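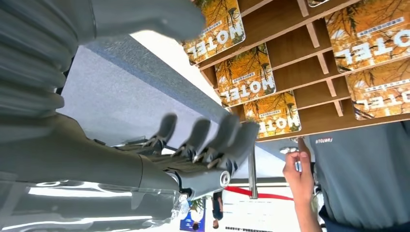

Natanael Teixeira still gets the first box of every issue delivered to his own desk. He opens it with a house key, pulls a copy from the middle of the stack and checks the spine before he looks at anything else.

"If the spine is off, the whole rack looks off," he said. "People notice that before they read a word."

Teixeira runs reading racks for hotels and waiting rooms out of Borkstead. His company, Marinho, does not publish anything. It buys magazines in bulk, mostly travel and hotel titles, and keeps them stocked and straight in lobbies where guests have ten minutes to fill.

He started with 2 racks in the lobby of the Clondel, a small hotel near the station where he worked the night desk. The manager had been throwing out old magazines by the armful. Teixeira asked if he could take over the display and was told to go ahead, as long as it cost nothing.

"I had one title and not very many copies of it," he said. "So I put the same issue in every slot. It looked like I meant it."

He still does it that way when he can. A rack with a different cover in each slot gets picked over, he said, and by evening the gaps show. With one cover repeated, a guest can take a copy and the display holds up.

"You want the picture on the cover to do the work. Trees, water, a road. Big title. Somebody walking past with a suitcase is going to give it a second, maybe less."

Marinho now looks after 36 locations and moves over 4000 copies a season. The busiest takes 300 of them. Teixeira visits most of the sites himself, usually early, before breakfast service starts.

He prefers wood to wire or clear plastic. Wire bends the corners, he said, and plastic shows every fingerprint. Wood has its own trouble. The dividers catch on staples if a copy is pushed in at an angle, and dust settles in the bottom of the slots.

"I carry a paintbrush for that. A dry one, 2 inches. Nothing else gets in there."

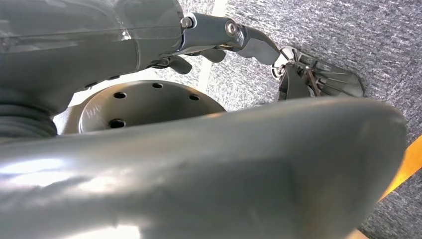
Gray carpet, behind a robot arm.

Carpet is the other thing he asks about when a new site calls. A rack that stands level on tile can lean on a thick pile, and a leaning rack drops its magazines forward. He would sooner hang one on a wall, though plenty of owners say no to the screw holes.

Not every title has worked. He tried Bromance, a men's travel quarterly, for most of a year and gave it up in April. The pages were too heavy and the copies slid down on themselves.

"Good magazine -- I read it at home," he said. "It just would not stand up."

He has no plans to add screens, which clients bring up now and then. His next job is a dentist's office with one narrow wall and a fish tank, and he has not decided what goes there.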